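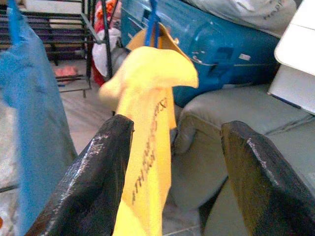 The Nijs gripper kit is offered by Trimier for household arms that work with laundry, and this checklist is the one we complete at Orkbridge before any kit may stay with a customer for a trial period. I have done the inspection at the Rurkilum apartment together with Cristóbal Zapata, who operated the arm while I was writing. The checklist covers the fingers, the wrist, the stop functions, the area around the arm and the papers that come in the box. It does not judge if the kit is good value. For the fingers, please look first at item 1, because the black surface has white scuff marks along the upper edge and on the tip of the left one, and the right one is worn in a similar way. The task in the trial is to take small cloths from clothespins, such as the yellow one and the light blue one, and to put them down on the sofa.

Date of inspection: December 2, 2023
Inspector: Theano Makris
Operator: Cristóbal Zapata
Copy to: Séverine Picard, Maarten Groen

How to read the results: OK means no action. OK with remark means the trial can go on, but the remark must be answered by the supplier. Not OK means the arm stays off until the item is checked again. Open means I could not decide on the day.

Section A. Fingers and wrist

1. Finger surface free of cracks, sharp edges and loose coating
Result: OK with remark
Comment: There are scuffs, and they are easy to see on a black and shiny finish. I passed a cotton glove over both fingers and it did not catch anywhere. I also pressed a strip of adhesive tape on the tips and no coating came away. Trimier should tell us in writing what wear is acceptable, as the manual says only "replace when damaged". For a customer at home this is not enough.

2. Fingers fixed firmly, no play at the base
Result: OK
Comment: Checked by hand with the power off. The screws have paint marks and the marks are still in line.

3. Fingers open fully on command and stay open
Result: OK
Comment: Repeated 9 times, every time the same. In the open position there is enough space for a folded cloth to pass between them without touching.

4. Closing force at the low setting
Result: OK with remark
Comment: The low setting is the one to be used near people. I put my own finger inside and the pressure was uncomfortable but did not leave a mark. The remark is about the menu: low, medium and high are shown in the same color, and the name of the active setting is small. I would like it to be bigger.

5. Wrist camera and its cable fixed, cable not pinched when the wrist turns
Result: OK
Comment: Cable has a good loop. Please do not shorten it, even if it looks untidy. In the earlier kit somebody made it shorter and then the connector was pulled at each turn.

6. Wrist camera gives a usable view in front of the fingers
Result: OK with remark
Comment: The view is soft. Big shapes and colors are clear, but small print on cloth cannot be read. The brochure of Trimier speaks about "label recognition", and I ask that this sentence is not repeated to the customer before it was shown to work.

Section B. Stop functions

7. Emergency stop button within reach of the operator
Result: OK
Comment: Placed on the table beside Cristóbal. It must not be put on the floor.

8. Emergency stop stops the arm from each normal motion
Result: OK
Comment: Tested while reaching, while closing and while lifting. The arm stops and holds its position. It does not drop, and I consider this the right behavior when it is above furniture.

9. Arm stops when a cloth is caught and pulls back
Result: Not OK at first, OK after change
Comment: I held the lower end of a cotton towel while the arm was lifting the other end. At first the arm continued too long before it gave up. Cristóbal reduced the pull limit in the settings and we repeated the test 4 times with good result. The factory value is too high for this work — Trimier should change it for all new kits, and the old value should be given in the release notes so that other users can compare.

10. Restart after stop needs a separate action
Result: OK
Comment: Releasing the button does not start the motion again. The operator has to confirm on the screen.

Section C. Area around the arm

11. Floor free of things a person can trip over
Result: OK with remark
Comment: The floor is tile and it was dry when I walked on it. There is a small pink thing on the floor under the lowest bars of the black rack. It is not in the walking path, but please pick it up before each session, and look below the rack also for other items.

12. Hanging cloths cannot swing into joints
Result: OK
Comment: The cloths hang from blue clothespins, side by side. With the window closed they are still. With the window open I would not start.

13. Clothespins whole, springs in place
Result: OK with remark
Comment: A broken clothespin can jump when the gripper pulls on the cloth. Check them by hand before the session and throw away the bad ones. Trimier does not mention this in the manual at all.

14. Large objects near the arm stable
Result: Open
Comment: The blue container is lying on its side and has a light-colored bag on top. I pushed it lightly and it did not move, but I do not know what it will do if the elbow of the arm touches it. Lies Cuypers will ask the family to find another place for it. Until then the reach in that direction is limited in software.

Section D. Papers and service

15. Manual in the language of the customer
Result: OK
Comment: The text is correct. The drawing of the wrist is from the older model.

16. Service contact answers
Result: OK with remark
Comment: I called the number in the manual 3 times. The first two calls were not answered, at the third one the person was helpful and knew the kit well.

17. Inspection interval stated
Result: OK with remark
Comment: Trimier writes 200 hours of operation. The kit has no hour counter that the customer can see, therefore the operator must keep a log on paper. A form is in the box.

Decision: the trial may continue with the low force setting and with the new pull limit. Item 14 must be closed before the software limit is removed. Items 1, 4, 6, 9, 13, 16 and 17 go to the supplier, and Maarten Groen will collect the answers.

Theano Makris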